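Working copy. Field names below are frozen for the June release; everything else may still move.

# stinwood-hems

Tabular data on hem and seam shrinkage in cotton and cotton-blend cloth after repeated home laundering. One row per swatch per wash cycle. Maintained by Adaeze Ogunleye and Peadar Hanrahan.

## Contents

| File | Rows | Notes |
|---|---|---|
| `swatches.csv` | 138 | one row per swatch, cut data and fiber content |
| `cycles.csv` | 1,932 | 14 cycles per swatch |
| `threads.csv` | 59 | thread lots, joined on `lot_id` |

All files are UTF-8, comma-separated, with a header row. Missing values are empty strings. Do not read `lot_id` as an integer; several start with a zero.

## Measurement

Swatches are cut on grain, overlocked, and hemmed on one edge with a double fold. Length is taken along the hem and again along the raw-side seam, in millimeters, after the swatch has rested flat overnight. `warp_mm` and `weft_mm` are measured between stitched marks set in from the corners. Ink marks were tried in the pilot and faded too much to be usable by the fifth cycle.

Tension during measurement is the largest known source of error. Swatches are laid on a covered table and smoothed once from the center with a flat hand. They are not pinned or pulled.

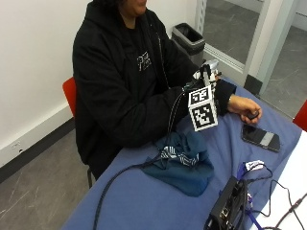
Tomás Mac Giolla objected on the tracker that smoothing once is still a form of tension, and that loosely woven swatches should be lifted and dropped back before reading. His repeat readings on the gauze lots came out shorter than ours. Both sets are kept: see `hem_mm` and `hem_mm_dropped`. The second column is filled for gauze only.

## Known problems

- Lot `0417` was wound from two cones. Treat its shrinkage values as a mix.
- Dryer temperature is the dial setting. It was never checked with a probe.
- `detergent` was free text until cycle 3. Spellings have been merged, original strings are in `detergent_raw`.
- Blends labeled "mostly cotton" by the mill have no value in `cotton_pct`.

## Loading

```
import pandas as pd
c = pd.read_csv("cycles.csv", dtype={"lot_id": str})
c["hem_pct"] = 100 * (c.hem_mm / c.hem_mm_start - 1)
```

Negative values are shrinkage. A few swatches grow on the first cycle, mostly the twills.

## Changes

2021-03-21: added `hem_mm_dropped`, removed the duplicate header in `threads.csv`.

Corrections go to the tracker, with the swatch ID in the title.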